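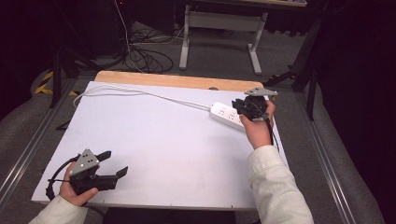
power strip task, one gripper per hand

day 2 of hand demos for the Zendmont project. 65 takes so far, target is 1,110 by July. lol

1/ no arm in the loop for these, you just hold the grippers and do the job yourself. way quicker than teleop, my wrists disagree

2/ the cord is the hard bit - never lies the same way twice. left hand keeps wanting to help to early

3/ tossed 4 takes, all me rushing the grasp. slow hands = better data, I keep relearnign this

4/ teleop version next, same board same strip. will post both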